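Zarkero Magnetic Car Phone Mount – Air Vent Version, Black

Item 700 – In stock

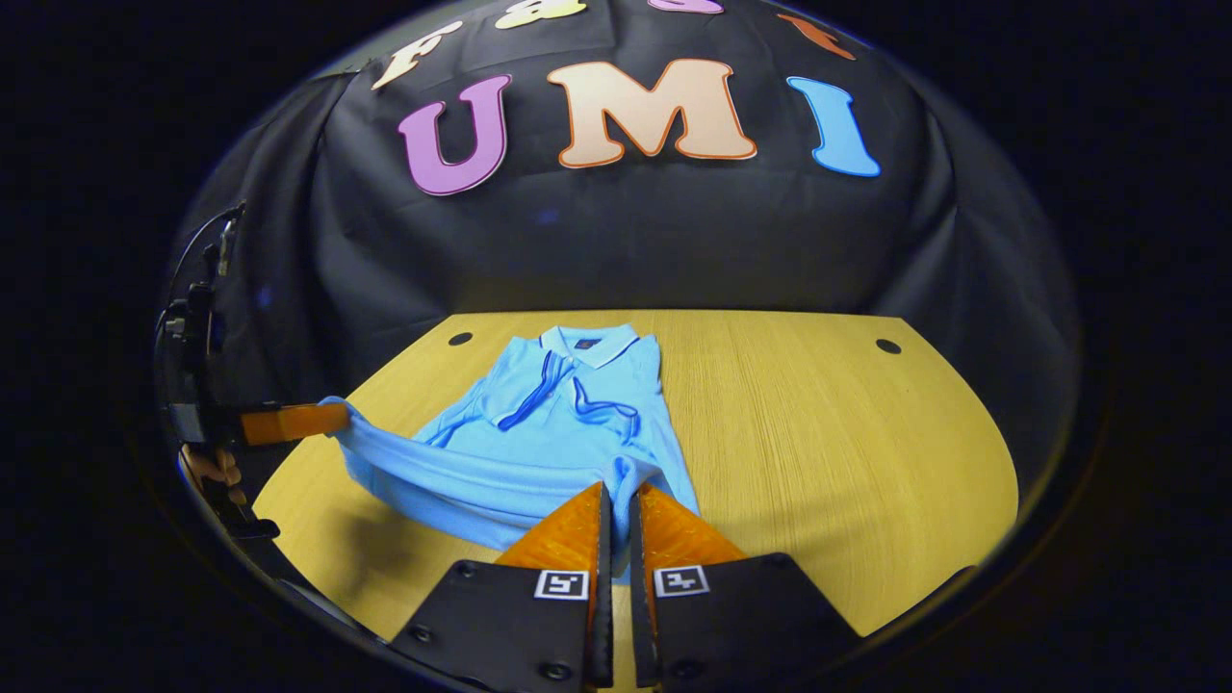
The Zarkero mount holds your phone on the air vent of your car, so the map stays near the height of your eyes and your hands stay on the wheel. It is made for drivers who take the phone in and out many times in one day and do not want to open and close a clamp each time.

The mount comes in two parts. The clip goes on one blade of the vent, and the round head screws onto the clip with a plastic ring. Please push the clip fully onto the blade before you tighten the ring. If you tighten first, the clip sits at an angle and the phone will lean to one side on bad roads.

The head turns on a ball joint, so you can use the phone upright or on its side. The joint is quite stiff when it is new. It becomes easier after some days of use, please do not put oil on it.

A thin metal plate is included. You can glue it to the back of your phone case, or lay it loose between the phone and the case. With a thick leather case we recommend the glue. Phones with wireless charging will not charge through the plate, so for these it is better to glue the plate to a second case which you use only in the car.

Details
Holds phones up to: 400 g
Cable supplied: none
Length of clip arm: 3 cm
Weight of mount: 140 g
Color: black
Fits: flat vent blades, horizontal or vertical
Does not fit: round vents

In the box
1 mount head
1 vent clip
1 metal plate with glue pad
1 cleaning cloth

For round vents please see the Zaneo dashboard mount, which has a suction foot and uses the same metal plate. If you already have a Zaneo plate on your phone, you do not need to change it.

Delivery and returns
Orders are sent from our Cluvungate warehouse. You can return the mount if it does not fit your car, also when the box is open, but we cannot take back a metal plate after the glue pad was used. Spare glue pads are sold separately – choose the Rweyemamu pads, small size.

Page updated 30 Jun 2021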